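Let the simulator be boring
By Sena Aidoo
4 Apr 2024

Every few weeks a colleague shows me a plot of success rate in simulation, and the line goes up, and we are both supposed to be happy. I have written the software under such plots for a good part of my working life and I want to argue for something unpopular. We put too much effort into making simulated kitchens beautiful, and too little into making the planner say what it does not know.

I will begin with my own mistake. Last September our small group at Brerkundale was preparing a pick-up task on a kitchen counter. The planner was Maturach, which we maintain ourselves, and the scenes came from a generator that Adom Ankrah wrote and called Diltari. Adom is a patient programmer. He gave us marble with veins, soft shadows, bread with a toasted crust. We ran 1,607 episodes over a weekend and the planner failed in 13 of them. I wrote a proud message to the whole group.

Then Naa Akpalu opened the logs of the successful episodes, which I had not done. In a great many of them the perception module had reported the wrong pose for the target, sometimes by the full width of a finger. The gripper closed anyway, the object slid into place between the fingers because our contact model was generous, and the episode was marked as a success. The planner had received bad information, had acted on it with full confidence, and had been rewarded. I had to write a second message, a shorter one.

What did we do wrong? The pictures were not the problem, and I do not want to blame Adom for making them well. But we had spent four months on materials and two afternoons on the friction settings. Anybody who visits a lab can see a nice counter. A friction coefficient does not show itself to visitors.

There is a serious argument on the other side, and Lionel Pearce makes it to me at least once a month. A policy that learns from camera images needs variety in those images, he says, or it will fall apart the first time it sees a real table with a shiny surface. I agree with this. If your input is pixels, your pixels must be varied. But varied is a different demand from beautiful, and much cheaper. A dull gray box under a hundred kinds of light will teach a detector more than one perfect loaf of bread under one perfect lamp. And neither of them will teach the planner to stop and ask for another view.

This last point is the one I care about most. In most of the planning code I have read, the object pose arrives as six numbers, and from that line onward it is treated as truth. The uncertainty existed a moment before, inside the estimator, and somebody threw it away because the interface had no field for it. I have done this myself, in Maturach, and the comment I left beside it says "fix later." It stayed there for 2 years.

We have now added the field. The change itself was small, but the consequences were not. The motion planner became slower, since it must consider more than one place where the object could be. Dede Sowah, who looks after our control loop, was unhappy with me for a while, and she had good reasons. A planner that hesitates gives her late commands, and late commands make the arm shake. We solved part of it by letting the arm keep a safe hovering position while the planner thinks. Part of it is still not solved.

Our success rate in simulation went down. I would like more groups to publish such a result without shame. The same episodes, scored again so that a lucky grasp on a wrong pose counts as a failure, gave us a line that looks bad on a slide and that I believe. Old Tkachenko, the arm in our back room, fails on the same kinds of objects now as its simulated twin does, mainly round things lying on their side. Before, the two had nothing to say to each other.

My request to other people who build these tools is therefore modest. Keep the marble if you already have it. But before you add the next material, open the log of an episode which succeeded, and read what your planner believed at the moment the fingers closed.

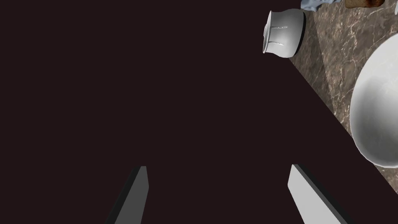 A simulated counter, with the gripper open and the white container still out of reach.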